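Varghese Surface Panels -- Series 4
Manufacturer: Flultenik
Distributed by: Jallgate, Olville

Overview | Specifications | Cutting and fixing | Care | Ordering

Product overview

The Series 4 is a solid-color work surface panel for benches, packing tables, sewing rooms and hobby shops. It is sold as a bare panel without legs or frame. The panel has a matte finish on the working face and a plain sealed finish on the underside. Both long edges are finished at the factory. The short edges are left raw so that the panel can be trimmed to length on site.

The panel replaces the older Series 2, which is no longer made. Series 2 and Series 4 panels can be mounted on the same frame, but the finish differs slightly and the two should not be joined end to end where an even surface is needed.

Specifications

Thickness: 22 mm
Core: dense fiberboard
Working face: matte, low glare
Underside: sealed, unfinished color
Long edges: rounded, factory sealed
Short edges: raw, to be sealed by the installer
Fixing points: 8 threaded inserts, underside
Indoor use only

Panels are flat when they leave the plant. They should be stored lying down on battens and not leaned against a wall. A panel left standing on edge in a damp room can take on a bow that will not come out under clamping.

Choosing a finish

Color has more effect on daily use than most buyers expect. A dark top hides stains and cuts glare from overhead lamps, but pale dust, thread ends and chalk show up on it at once. A light top makes small dark parts easy to find and reflects more light onto the underside of the work. It also shows ink and grease.

A single color across the whole panel is the usual choice for inspection work. A mottled or streaked pattern hides wear better but can make it hard to find a dropped screw or pin. Where the work itself is small and varied in color, a mid gray is a safe pick.

The surface should be judged under the lamps that will be used with it. A sample viewed by a window at noon can look quite different at 8 in the evening under warm bulbs. Dark reds change the most in this respect and blues change the least. Samples are sent on request in all current colors.

Evenly colored dark red; mottled pale gray.

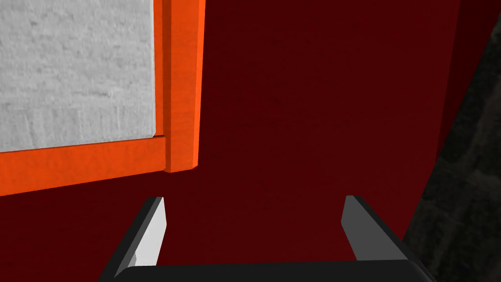
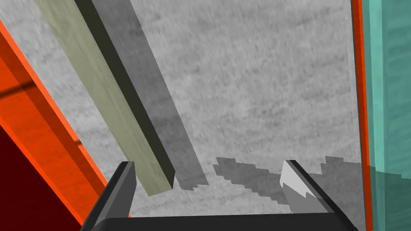

Amra Todorova writes that she fitted two Series 4 panels in a bookbinding room, one dark and one light, and would order both light if she did it again. Her glue work went well on either one, but trimming black thread on the dark panel was slow. She adds that the matte face holds paper in place better than the gloss tops she had before, and that the raw short edge needed two coats of sealer, with a light sanding between them. She asks whether the sealer could be supplied in the same box as the panel.

Reply from Jallgate: The sealer is shipped separately under air freight rules and cannot be boxed with the panel. It can be added to the same order with no extra handling charge.

Cutting and fixing

Cut with a fine-tooth blade, working face up on a table saw or working face down with a handheld circular saw. Tape the cut line. Feed at a steady rate and do not stop partway through the cut -- the blade will mark the face where it rests.

Seal a cut edge on the same day. Two coats are needed. Let the first coat dry fully, sand lightly, wipe off the dust and apply the second. An unsealed edge will swell if it is wiped with a wet cloth, and the swelling is permanent.

The threaded inserts are placed to match the standard frame. Start all eight screws by hand before tightening any of them. Tighten from the center pair outward. Do not use a power driver for the last turn, as the inserts can be pulled out of the core. If the panel is going onto a frame of another make, the inserts may be left empty and the panel fixed with wood screws from below. Drill pilot holes and set a depth stop.

Frames with a cross rail at the middle are preferred for any bench that will carry a vise or press. The vise should be bolted through the panel with a backing plate underneath. Wood screws alone are not enough for this.

Care

Wipe with a soft cloth and mild soap. Dry the surface afterward. Alcohol may be used on ink marks but should not be left to stand. Do not use scouring pads, wax or furniture polish. Wax leaves shiny patches on the matte face that are difficult to remove.

Hot tools need a mat. The finish will mark under a soldering iron or a glue gun tip. Light scratches can be softened with a dry gray pad worked in small circles, but deep scratches cannot be repaired.

Ordering

Panels are packed singly or in sets of 4. Single panels are shipped flat in a double-wall carton with corner guards. Sets are shipped on a pallet and need a dock or a lift gate at the delivery address.

Check the corners before signing for the delivery. Damage noted on the delivery slip is covered in full. Damage reported later is reviewed case by case, and pictures of the carton will be asked for.

Trade orders: Valdir Aguiar, Jallgate, Olville
Samples and color cards: Jucélia Barbosa
Replacement inserts and sealer: see Parts, Series 4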